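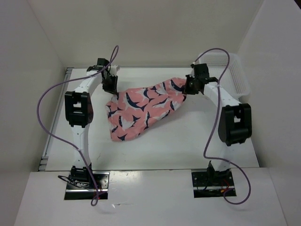 Cable slack and communication faults on a two-arm cloth cell

Posted by Samport Bench Two, 25 July 2021

We operate a tabletop cell with two small arms mounted side by side on the front edge of the table. Both work inward over a white surface. The task is the handling of cloth pieces, which are spread, straightened and then placed in a plastic basket at the back right corner. The side and back walls are fixed and cannot be moved without realigning the cell.

Each arm has a purple cable that runs outside the links. It is held to the arm by one small clip and is otherwise free. On the left arm the clip is on the lower link. On the right arm it is near the upper end of the forearm. We do not know whether the difference was intended. The cell was delivered to us in this condition and the handover sheet says nothing on the subject.

The right arm has begun to stop with a communication fault. The first stop was recorded at cycle 1,388 of the current run, and there have been four more. In every case the right gripper was holding one end of the cloth and the wrist was turning toward the basket. The left arm has not faulted. Restarting the controller clears the message, and the arm then runs normally for a period that we have not been able to predict.

The following has been done to date:

The controller software was reinstalled. The power supply was measured under load and was within its limits. The gripper jaws were cleaned and the closing force was lowered slightly. The program was run with no cloth in the cell, and no fault was recorded in 115 cycles.

We would be grateful for advice on whether the cable routing should be suspected before we order a replacement wrist motor. We would also like to know whether both arms ought to be clipped in the same place.

Plellham Equipment Support

The routing should be examined before any part is ordered. A fault that appears in one region of travel and clears on restart is commonly a connector or conductor under strain. A failing motor will more often report heat or overload, and it will usually do so in more than one position.

The following procedure is used at our site for arms of this size.

1. Stop the cell, remove power, and wait for the controller lights to go out. Support the forearm by hand before power is removed, as many small arms have no brake and will drop.

2. Move the right arm slowly by hand to the basket position and turn the wrist through its full working range. Observe the cable at the wrist connector. If the connector body tilts or the cable straightens at any point, the free length is too short.

3. Repeat the movement with attention to the elbow. The housing is the widest part of the arm, and a cable that passes beside it can be held there while the wrist continues to turn.

4. Inspect the last part of the run, where the cable enters the mounting plate. Look for flattening, a sharp bend, or a shine on the jacket from rubbing. Check any smaller wires on the plate for the same signs, and confirm that each plug is fully seated.

5. Restore power and hold the arm in the position where the fault occurs. Move the cable gently by hand near each connector in turn, with motion disabled. If the message appears, the location has been found.

With regard to the clips, matching positions are desirable for ease of maintenance but are not required. A clip should sit on a rigid link and should leave a loop of free cable on each side of any joint that moves. A clip high on the forearm protects the wrist connector well, provided the length between the clip and the base is sufficient for the elbow to open fully. We would add a second clip on the lower link of the right arm and leave the existing one where it is. Do not pull a clip tight. The cable should be able to slide a little when pushed with a finger.

The test without cloth is useful but does not clear the cable. Please confirm whether the wrist followed the same path in that test. Some programs shorten the move when the gripper reports that it has closed on nothing.

Orkonero User Desk

Change the cable first. It costs less than the motor. We had the same message on one of ours and a new cable cured it.

Tanabe Cell Maintenance

The advice from Plellham is sound. One point may be added concerning the load.

When two grippers hold the same piece of cloth, each arm pulls on the other. If the left arm is late in releasing, the right wrist is dragged back during its turn and the joint works against the cloth. A fault caused in this way will be absent when the cell runs empty. We suggest that the release of the left gripper be confirmed before the right arm begins its move to the basket. On our own cell a delay of 18 hundredths of a second was adequate, although the value will depend on the fabric and the speed in use.

We also recommend exchanging the two external cables between the arms, if the connectors are the same. Should the fault move to the left arm, the cable is defective. Should it remain on the right, attention can return to the routing, the plug on the plate and the wrist.

Please record the positions of the clips before anything is removed.

Comments (4)

Samport Bench Two: The wrist did not follow the same path in the test without cloth. The move was shortened, as suggested. We are repeating the test with the full path.

Plellham Equipment Support: Please report the result in this thread.

Samport Bench Two: With the full path and no cloth, the fault returned. The connector at the right wrist tilts as the arm reaches the basket. We will adjust the clip and exchange the cables as described.

Orkonero User Desk: Would still fit a new cable.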